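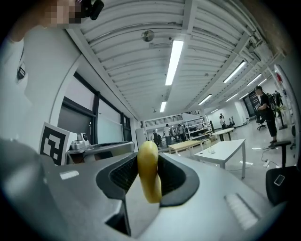 Play Food Singles: Yellow, Curved
From the Trevlow loose produce range

Description

A single piece of pretend produce in glossy yellow, sold loose so that you can replace the one that went under the sofa without buying the whole basket again. It has a rounded top and a gentle bend lower down. We list it as a banana. A fair number of customers have bought it as a yellow pepper and been perfectly happy, and at least one toy greengrocer we supply sells it as both, at different prices.

It will stand up in a closed hand, which suits shopkeepers, puppeteers and anyone conducting an orchestra. It will not stand up by itself on a shelf, so lay it down.

Details

Stock number: 897
Colour: yellow
Finish: gloss
Sold: singly, or in a bag of 6
Peels: no
Range: Trevlow loose produce
Dispatched from: Didholm

What it is good for

Toy shops and role-play corners, mostly. It also does well in sorting games, where it can be argued into the yellow pile, the curved pile or the fruit pile, depending on who is doing the sorting and how near it is to lunch. Drama groups take them for still-life scenes and for the telephone joke, which we are told is still going strong.

If you are stocking a play kitchen from nothing, start with a bag of 6 and add one or two things from the Lozano vegetable tray, which is made to the same scale. The Jastlow loaves are bigger. Put them side by side and you have either a very large sandwich or a very small banana, and small children will want to know which.

Care

Wipe with a damp cloth and a drop of washing-up liquid, then dry with a tea towel. The gloss shows fingerprints, particularly jam ones. Please don't boil it, bake it or put it in the dishwasher. Felt pen comes off if you catch it the same day. After that you have a ripe one.

Ordering

Bags are made up on the packing bench each morning, and orders placed before 11 go out in the afternoon post. We can mix a bag across the loose range if you put the stock numbers in the notes box. "Assorted, nice ones" is also accepted, but you get what Rigoberto Becerra picks and he is fond of turnips.

Schools and nurseries can pay by invoice. Orders of 49 pieces or more go by carrier in a carton, so somebody will need to be in to sign for it.

Returns

Send it back unused within the month and we will refund it. Tooth marks count as use. If you were sent the wrong piece, keep it and tell us, and we will post the right one. Lemons are the usual mistake.

Customer notes

"Bought as a spare. Now the favourite, and the old one is the spare."

"Bit disappointed it doesn't peel. Should have read the page."

"Ordered one pepper, received one banana, same thing, four stars."

Also in the loose range

Lemon
Turnip
Half an onion
Egg, brown
Pear (back in March)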